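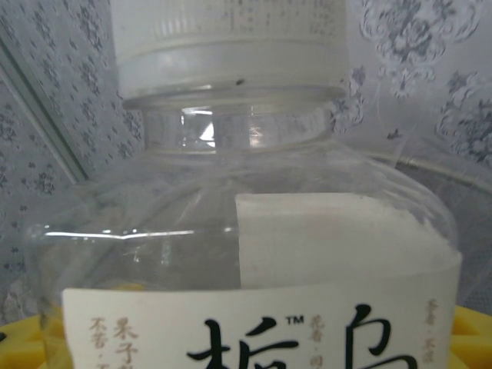
Chapter 3
Closures, Necks and Shoulders

Last updated: October

3.1 Scope of the chapter

The previous chapter dealt with the body of the drinks bottle and with the loads placed on it during filling and stacking. The present chapter moves upwards, to the screw cap, the neck and the shoulder, and ends with the upper edge of the label. These parts account for a small share of the bottle's height but for most of the faults recorded on a filling line.

The term finish is used throughout for the moulded part of the neck that receives the closure. It includes the thread, the sealing surface at the top and the rings below the thread. It does not include the shoulder, which begins where the neck starts to widen. Some older works, among them the first edition of Kleinschmidt, treat the finish and the neck as one part. The distinction is kept here as the two are inspected separately.

3.2 The screw cap

A plastic screw cap has a flat top and a skirt. The outer face of the skirt is usually ribbed with fine vertical grooves to give grip. Codes may be printed on the cap in small type, and where this is done over the grooves the characters are broken up and harder to read - a point taken up again in section 3.6.

Many caps end in a smooth lower rim, often slightly wider than the ribbed part. Small dark specks on this rim should be noted by position and size. A speck may be a surface mark or a particle held within the plastic, and the two cannot be told apart by eye without wiping the surface. The inspection sheet should therefore say "speck" until that has been done.

3.3 Neck and shoulder

Clear plastic bends light wherever its thickness or direction changes. Rings in the neck distort whatever lies behind them, and a domed shoulder gives curved highlights along its outline. A thin bright line across the shoulder is normally glare. It can be mistaken for a scratch. The usual test is to turn the bottle through a small angle: glare moves across the surface, while a scratch turns with the bottle.

In the trial reported by Kurek (Bogumił Kurek, Zakard bottling works), 290 bottles were inspected under a fixed lamp and then again under diffuse light. Over half of the marks entered as scratches in the first pass were withdrawn in the second.

3.4 The label edge

A wrap-around label on a clear bottle is seen from both sides. The printed face is read directly, and the inner face may show through the plastic from behind as a plain pale area. Where the front and rear edges appear at different heights, the inspector must first rule out the effect of viewing angle. Only then is the label recorded as skewed.

Large brush-style lettering makes small errors of height harder to judge by eye, as its strokes seldom give a straight line to measure from. The paper edge is used instead.

112 shares | 3 comments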